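SECTION 4: SORTING THE ACCESSORY BASKET

Sevdale Home Set-Up Guide, rev. 12 Sep 2022
Notes by Mihret Degefa. Replaces the December sheet, bin that one.

Before you start

Clear the table. Cloth stays on, small stuff rolls less on it. You need the basket, a soft dry cloth and the Pendska pouch (part 977) for chains.

1. Put the basket on the table, away from the edge.

2. Take out anything that isn't an accessory. Coins, receipts, pens. Those go in the Plitness tray, see section 6.

3. Untangle chains FIRST. Lay flat, work from the clasp. Don't pull.

CAUTION: Spiral hair ties grab thin chains. Lift the tie off, never drag it out from underneath.

4. Pull loose hair off the ties and clips. Wipe clips with the dry cloth.

5. Check cords and tassels. Frayed ends, trim. Knots coming loose, retie before it goes back in.

6. Put things back one layer deep. Watch at one end, hair things toward the other, bracelets between. Doesnt need to be perfect, you just want to see everything without digging.
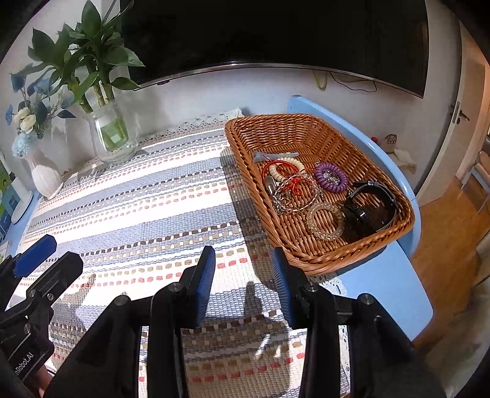 Fig. 4-1. Basket with hair ties, hair clip, bracelets and watch.

Note: one layer means one layer. If pieces are stacked, take some out and use a second basket.

7. Watches go in face up, strap open if it will lie flat. Keep metal charms off the glass.

8. Chain bracelets can stay in the basket if worn every week. Otherwise pouch, clasp closed, one per pouch.

CAUTION: Wicker snags. Run a finger round the inside before you load it. Snip any sharp ends with nail scissors. Do not sand.

Cleaning the basket

9. Empty it. Turn over, tap the bottom.

10. Dry brush along the weave, not across. Damp cloth only if realy needed, then air dry 30 minutes before refilling.

Note: no soaking. The rim goes out of shape and wont come back.

Where it lives

Dresser or hall shelf. Out of direct sun, clear plastic beads go yellow. Out of reach of small kids, charms and beads are a choking risk.

Missing a pouch? Belay parts desk, ext. 81, quote sheet 1848.

Next: section 5, scarves and belts.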